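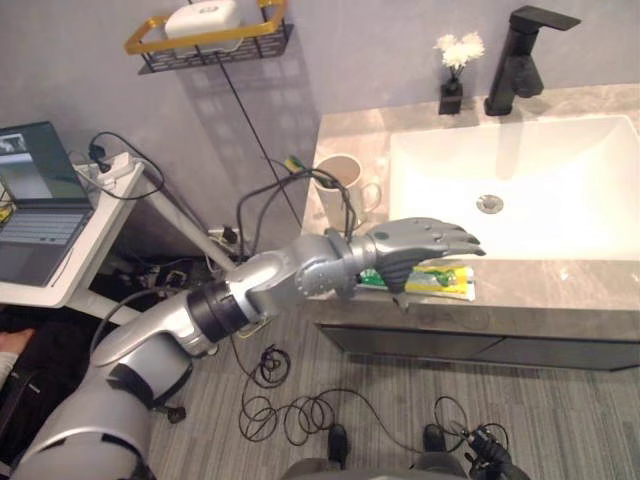

# Kvaran arm and hand: see it at the counter

The Kvaran is a robot arm with a five-fingered hand, sold in pairs or singly for work in rooms built for people. Demonstrations are held at our Reston site through June. A visit takes 51 minutes if nobody asks questions, and most groups ask plenty.

## What you will see

We show the arm at a bathroom sink. The task on the current program is picking up a toothpaste package from the strip of counter in front of the basin. It is a harder job than it sounds. The package is flat, the strip is narrow, and the fingers have to close on something thin while keeping clear of the rim.

Each visit includes:

- a slow approach, with stops on request
- repeated grasps from 2 starting positions
- a look at the recorded joint data on a laptop
- time with the operator afterward

Grasps sometimes fail during a visit. When one does, the operator leaves the run on screen so you can see where the fingers went. 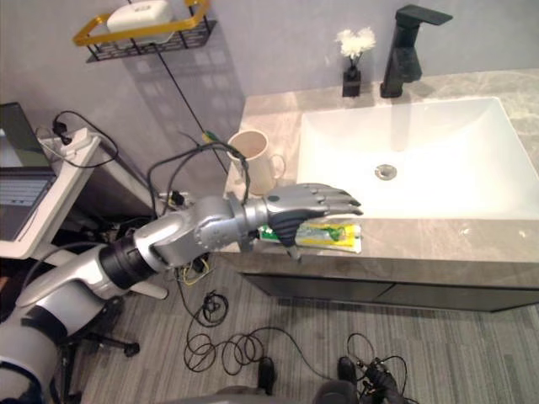 *Kvaran hand over the front of the sink, palm down, with the toothpaste package under the thumb.*

## Specifications

| Item | Value |
|---|---|
| Arm joints | 7 |
| Reach | 63 cm |
| Hand | Five fingers, dark gray |
| Arm shells | Silver-gray |
| Control software | Porkora |

Porkora is included with every arm and runs on an ordinary laptop. Updates are free for the first 2 years. The hand can be ordered separately, but it needs the current wrist collar. Older collars can be exchanged at our Prulstead workshop, where repairs are also done.

## Booking a visit

Send your preferred time of day and the number of people in your group. Morning visits start at 9:30 and afternoon visits at 2:00. Groups larger than 7 are split. Please leave large bags at the front desk and watch for cables on the floor.

If you have an object you would like to see the hand try, tell us when you book. It should be dry, unbreakable and small enough to hold in one hand. Dae-han Bang runs the demonstrations and will let you know ahead of time if it is suitable.

Visits are free. Prices for arms, hands and spare parts are sent on request.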